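Opening a Shared Kitchen: What We Learned at Stustbridge
Speaker notes, afternoon talk, 2:15 p.m.

Wait for the doors to close. Check that the back row can hear. Water is on the left side of the lectern.

Good afternoon, and thank you for coming in after lunch, which I know is the hardest hour to listen to anybody. I run the bookings and most of the worrying at the Stustbridge shared kitchen. I was asked to talk about how a shared kitchen keeps its peace, meaning how people who have never met can use the same drawers and the same stove and still say hello in the parking lot. I'll tell you what we did, including the parts I would take back if I could.

(Slow down here. I always rush the beginning.)

A little background for those who don't know us. The building was a bakery supply store, and before that it was something to do with bicycles, as far as any of us can work out from the hooks in the ceiling. When we opened we had 6 members. They were jam people, mostly, and one who made dumplings, and they sorted everything out by talking over the sink. I loved that time and I still miss it. Then we grew to almost 100, and talking over the sink stopped working, and it took me far too long to notice.

What went wrong first was small things. Not the ovens! Everybody is careful with an oven. It was the lids, the measuring spoons, the good peeler. A person would come in at 5 in the morning with a big order to fill, and the one thing they needed would be in somebody's tote bag on the other side of town. I had a folder of notes people had taped to the cupboard doors, and some of them were very polite and some of them, well, I won't read them out.

(Pause. They usually laugh. If they don't, go on.)

So our first idea was labels. We put a label on everything that would hold one. We bought 200 of them and ran out in an afternoon. And I'll say this for labels -- they look wonderful for a week. After that they come off in the dishwasher and you find them stuck to the bottom of a sheet pan, or to your elbow. If you take one thing home from me today, please label the shelf and leave the spoon alone. The shelf never goes through the dishwasher.

The second idea was better, and it came from our sister kitchen over at Bastos, so I can't take the credit. They do what they call the closing table. At the end of a shift, everything you used goes out on one table before it goes away. All of it, the big things and the silly little things. You look it over, you wipe what needs wiping, and then you put it back where it lives. It takes a few minutes. I thought our members would hate it, and a few did, and I got some long emails. But you see a missing lid very quickly when its pot is sitting there without it, and you are still in the building and can go look behind the mixer.

We did change one thing from the Bastos version. They have the next shift check the table, and in our place that felt too much like having your homework graded. So with us you check your own table, and you sign the book by the door. I think people are kinder and more careful when they are trusted to look at their own mess. Maybe that's only our crowd. I'd be glad to hear from anyone who found the opposite.

Now, storage. (Move to the right side so the left tables can see.) We tried deep drawers and we were sorry. Things go into a deep drawer and they are gone until spring. The folks at Zonincombe went with open shelves from knee height to shoulder height, and we copied them in July, and I would do it again tomorrow. It does mean dusting. I'm not going to pretend it doesn't mean dusting.

Money, quickly, as somebody always asks me in the hallway afterward. Our replacement fund is $100 a month and it comes out of the booking fees. We used to charge people for what they lost, and it made everyone miserable, me most of all, and it brought in next to nothing. With the fund, a person just writes "peeler" in the book and there's a new peeler. We order through Bravari, who will send one spatula without making us buy a crate.

(Slides. Leave each one up while talking about sorting by shape: round with round, long with long, anything with holes near the sink.)

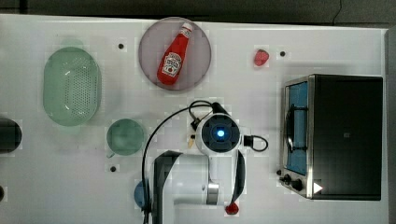

Ketchup on its plate, colander to the left of it.
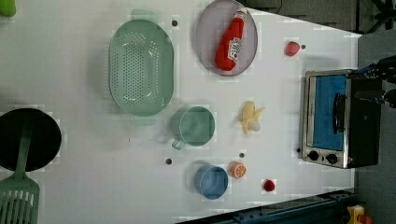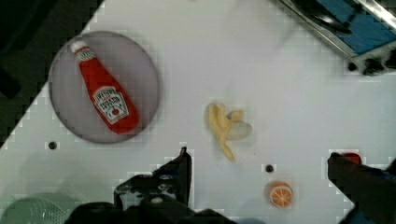
A closer look at the plate, with a banana and half an orange.

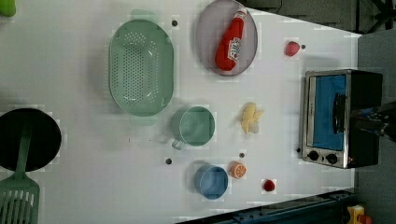

(Questions. Repeat each one into the microphone. The one that came up last time is written out so I don't ramble.)

What do you do when two members want the same shelf?

Whoever has the earlier shift gets it, and the other member picks first from whatever else is open. We wrote that into the booking sheet so it's settled before anyone arrives with a box in their arms.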